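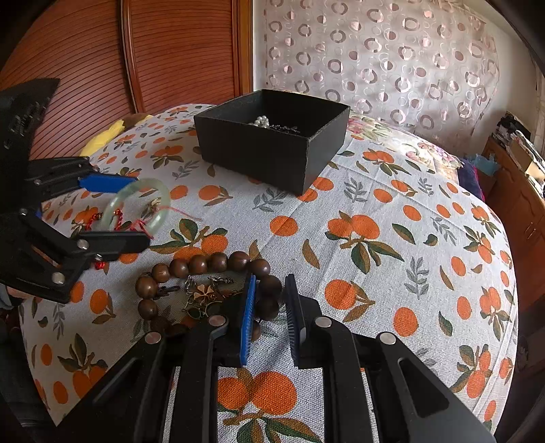

What is the difference between a compare-and-contrast essay that drags and one that moves? Mostly the order of the paragraphs, and whether the writer decided on that order before starting.

I've been wanting to write this item ever since the April drop-in at the Talutdale Writing Room, when we had the best two hours on comparison essays I can remember. People came in with drafts in every state (one was on the back of a bus timetable!) and nearly all of them had the same trouble. They had plenty to say about each subject. They just hadn't worked out how to get the two subjects talking to each other.

So let's start with the two basic layouts, because once you can see them you can't stop seeing them.

The block layout gives you everything on the first subject, then everything on the second. If you're comparing living in a small town with living in a city, you write all your small-town paragraphs, take a breath, and write all your city paragraphs. It feels natural, and it's how most of us would tell it out loud. For a short piece it works very well.

The point-by-point layout takes one topic at a time and looks at both subjects under it. Rent in the small town, rent in the city. Getting to work in the small town, getting to work in the city. Your reader never has to hold a fact in their head for three pages waiting for its partner to turn up.

Concetta Gatti brought a lovely draft to the drop-in about her two grandmothers' kitchens. She'd used blocks, and the first half was a joy, all noise and flour and people being told to sit down. By the time we reached the second grandmother, though, we'd forgotten half of what we were supposed to be comparing her to. Concetta went off into the corner with a pair of scissors, cut the whole thing into strips, and laid them out again by topic: who was allowed to cook, what was always on the stove, what got said at the table. She hardly changed a sentence and it was twice the essay. I wanted to cheer, and I think I did, a bit.

That doesn't make point-by-point the right answer every time. Lino Ferraro tried the same trick with his piece on two summer jobs and it came out like a tennis match - job one, job two, job one, job two - and he put it back the way it was. His was only a page long, and his second block kept reaching back to the first with little phrases like "unlike the boatyard" and "the pay was no better here." Those small reaches backward are what hold a block essay together. If you choose blocks, put them in generously.

Now, the part I get most excited about, which is the thesis.

A lot of drafts open with something like "There are many similarities and differences between high school and college." Well, sure. There are many similarities and differences between a duck and a filing cabinet. A sentence like that gives you nothing to write toward. Try asking yourself what you found out by putting the two side by side that you wouldn't have found out by looking at one alone. Then write that down, plainly, even if it comes out clumsy.

Paora Trevaskis had this one after a few goes: "High school taught me to finish work on time, but college is where I had to decide which work was worth finishing." Look how much that gives him. He knows he'll be writing about deadlines and about choices. He knows which subject goes first. He can throw out the paragraph about cafeteria food (he was sorry to lose it, and so were we, it had a very good bit about soup).

If you get stuck on a thesis, the old two-column list is still hard to beat. Fold a sheet of paper down the middle, one subject on each side, and write fast. Then draw lines between the items that match up. Anything left with no line either needs a partner or needs to go. Some people like overlapping circles for this, and they're fine, but I always run out of room in the middle.

A few words on linking words, as several of you asked. "However," "similarly," "in contrast," "on the other hand," "both," "while" and "whereas" are all useful and you should feel free to use them. The trouble comes when every paragraph starts with one. Read your first words down the page, just the first words, and see what you get. Sandro Serra did this and found four paragraphs in a row starting with "On the other hand," which as he pointed out is a lot of hands. We swapped two of them for "while" in the middle of the sentence and simply deleted the others. The meaning was already clear from what he'd put next to what.

And please don't leave "similarly" sitting in front of something that isn't similar! It's an easy slip when you're moving paragraphs around. The linking word was right where it used to live, and then the paragraph moved and the word came along with it. Check them last, after the order is settled.

Here's one I go back and forth on myself: do you have to give both subjects equal space? Teachers often say yes, and if your assignment sheet says so, do it. In general I think they need equal attention, and that's a little different. If your reader already knows one of the two subjects well, you can be quick about it and spend your words on the other. What you can't do is make a point about one subject and leave the other silent. If you tell me how the bus in one town smelled, I'm going to want to know about the bus in the other town.

Endings, quickly. Plenty of drafts finish by listing all the points again in the same order. You don't need to. Your reader was just there. Go back to your thesis, say what it adds up to, and stop. Evaristo Gentile ended his essay on learning two languages with a short account of ordering coffee in the wrong one, and it said everything the summary paragraph had been trying to say. He kept the coffee and cut the summary.

If you'd like something to practice on before the next session, here are the prompts we'll be using. Pick whichever one makes you want to argue with somebody.

Two teachers you learned from in different ways
A book and the movie made from it
Cooking from a recipe and cooking without one
A place you knew as a child and the same place now
Writing by hand and typing

Keep it under a page and a half. Write the thesis at the top by itself so we can talk about it separately, and mark in the margin whether you've gone for blocks or point-by-point. If you switch halfway through, mark that too, I'd love to see where it happened. Rough is completely fine. Handwritten is fine as well, provided the rest of us can read it.

The next drop-in is on 9th May in the upstairs room, same hours as before. We have space for 10 people around the big table, and if more of you turn up we'll split into two groups and swap drafts at the break. New people are very welcome and you don't have to read aloud unless you want to. Bring scissors if you own a pair. Concetta has started something and we only have the one set.

Next issue I'll be getting into process essays, the how-to kind, and why the step everybody leaves out is usually the first one. If you've got a set of instructions that has driven you up the wall, send it in and I'll try to use it.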